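# 10 Choosing a Simulated Room

*Draft for the spring reader. K. Simiyu.*

Quick start, because the last chapter ran long. You have a policy. You have a task. You now need somewhere to run it that doesn't break when the policy is bad, and on the first few hundred runs the policy will be bad. So, a simulated room. The question for this chapter is which one to pay for, or whether to pay at all.

We use one kit as the worked case: Griltlow, version 2, sold by Bernel. Most of the points carry over to other kits. Some don't, and I've tried to flag those.

By the end you should be able to:

- read a room kit's data sheet and spot what's missing
- set up a fair trial of a kit before the money leaves the department
- tell a rendering fault from a physics fault
- write a one-page buying note that somebody in finance can follow

Terms you'll need from earlier: collision mesh, render mesh, seed, episode. If collision mesh is hazy go back to Chapter 4 now. Really. Half of what follows depends on it.

## 10.1 What you are buying

A room kit is three things sold as one. Geometry (walls, floor, furniture, stuff on the furniture). Materials and lights. And a script layer that shuffles all of it between episodes. Sellers talk mostly about the first. You'll spend most of your time in the third.

Griltlow ships with 584 object models and a room builder. A single-seat licence is 400 pounds for the year, with teaching labs on the same price at the time of writing. Check this. Prices in this field go out of date faster than textbooks do.

What the 400 gets you: the builder, the objects, the shuffler, a viewer, and a log format that the tools from Chapter 6 can read without a converter. What it doesn't get you: soft bodies, liquids, anything with a working hinge beyond simple doors and drawers. Cloth is "planned". Treat planned as no.

Now the floor and walls, which people skip. Don't. A wall takes up a lot of pixels. When a camera swings away from the work, wall is most of what the network gets, and a kit with one flat wall colour teaches it that this colour means nothing is happening. Might be fine. Might bite you the day the real room gets repainted.
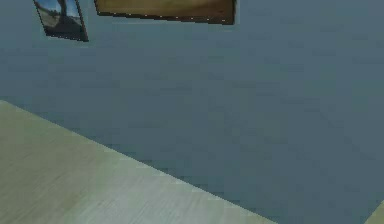
Same with compression. The viewer in Griltlow saves video at a fairly hard setting by default and the blockiness ends up in the training set unless you change it. Settings, Capture, Quality. Do it before the first run and write down the number you picked. Two groups comparing results at different quality settings are comparing nothing much.

> **Check yourself.** Your real camera gives clean stills. Your simulated footage is compressed. List one way this could make the policy look better in simulation than it will be on the bench, and one way it could look worse.

## 10.2 Objects, and why the odd ones matter

Students complain about the props in these kits. Why would anyone keep sports gear on an office table. Fair complaint, wrong target. The mix is there for spread: a ball rolls, a bottle tips, a figurine has thin parts which the collision mesh will simplify, a spiky plant has thin parts which the collision mesh will simplify a lot. Four shapes, four ways of going wrong.

So when you trial a kit, pick the awkward objects first. Boxes always work. Every kit handles boxes.

What to look at, per object:

1. Turn on the collision overlay. Does it hug the shape or is it a lump?
2. Drop the object from a hand's height. Does it settle, or jitter?
3. Push it slowly with a plain block. Does it slide, tip, sink in?
4. Check the mass. A surprising number of kits leave a default in there and the ball weighs what the bottle weighs.

Griltlow did well on 1 and 2 in our trials. On 3 it depends on the object; the plants were poor, with the block stopping short of the visible leaves because the mesh around them is a fat cone. On 4 the masses were sensible apart from the figurines, which were far too light. Bernel answered our email on that and said it's on the list for the next release. No date given.

A point on stacked objects. The shuffler can put one thing on top of another, or behind it so closely that from one camera you can't tell which. If your task is picking, that matters a great deal. "On" and "behind" need different approach paths. Ask the log, not the video: the log has the pose of everyting, every step.

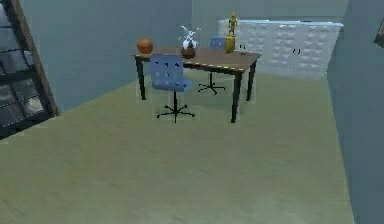
**Figure 10.2** A Griltlow room with table and swivel chairs. Ball, plant, yellow bottle and golden figurine on the table.

Before reading on, take the figure and decide where you would put a second camera if the target was the figurine. Sketch it in the margin. There's more than one sensible answer and we'll come back to it in 10.5.

## 10.3 Furniture as obstacle

Chairs. Underrated. A mobile base has to get round them and an arm has to reach over the backs, and the star base of a swivel chair takes up more floor than the seat suggests when seen from above. In a lot of kits the base is one solid disc for collision purposes. In Griltlow the spokes are separate, which I liked, but it costs you: the simulation slows noticeably once several chairs are in the room. You can swap in the disc version from the object menu. For an arm-only task, swap it.

Chairs in version 2 don't spin. The column is fixed. Nudge the backrest and the whole chair slides as a block. For pick-and-place, who cares. For anything where the robot has to move a chair out of the way, this kit is the wrong kit and you should be looking at Usora, which costs more and does have a turning seat.

Tables are the opposite case, nearly everything right. Leg positions match the mesh, tops are flat, friction can be set per surface. Long white cabinets and the like sit against walls and can't be moved at all, by design. There's an "unlock" box. It warns you. The warning is justified.

## 10.4 Running a fair trial

Kerubo Simiyu here, stepping out of textbook voice for a paragraph. I have signed off kits after watching the seller's demo and I've regretted it. Demos use the good objects. Run your own task, on your own machine, with your own seeds, and do it in the free trial window, which for Griltlow is short. Have the task ready *before* you download. We started our clock in March with nothing prepared and lost most of it to drivers.

The procedure we now give students is called the Okafor sheet, after the lab it was drawn up in. Short version:

**Stage A, fixed room.** One room, one seed, 10 episodes. You want identical results each time. If you don't get them, stop and find out why before anything else. Usually it's a physics thread setting.

**Stage B, shuffled room.** Same task, objects moved between episodes. Note any episode where something spawns inside something else. Griltlow catches most of these and respawns. Not all.

**Stage C, shuffled camera.** Leave the room alone, move the camera. Include bad views: half a picture and a lot of wall, a window edge, the table seen past a chair back. A policy that only works from the nice view isn't finished.

**Stage D, write-up.** One page. Cost, what worked, what failed, what you'd need to build yourself. Seeds listed at the foot.

Don't merge B and C to save time. If it fails you won't know which change did it, and you'll end up running both anyway.

A common mistake in Stage C is to throw out views in which the target can't be seen. Keep some in. The policy should learn to look again, or at least to hold still, and it can't learn that from footage where the target is always in the middle. How many to keep is a judgment call, we discuss it in Chapter 12 under recovery.

## 10.5 How the rest of the chapter runs

Section 10.6 is the full data sheet reading, line by line, with Griltlow and Usora side by side. Section 10.7 covers lights, where the two kits differ most and where I've changed my mind since the previous edition. Section 10.8 is the buying note, with a marked-up student version.

On the camera question from Figure 10.2: the usual first answer is straight overhead. It separates bottle from figurine by position on the table top, but it tells you very litle about height. A low view from the side gives height and brings the plant and the chair backs into the way. Try both in the viewer, then try one at forty-five degrees, and keep your sketches. You'll need them for the exercise at the end of 10.7.

Bring to the next session: a task you've already run at least once, the trial download *not yet activated*, and a printed Okafor sheet.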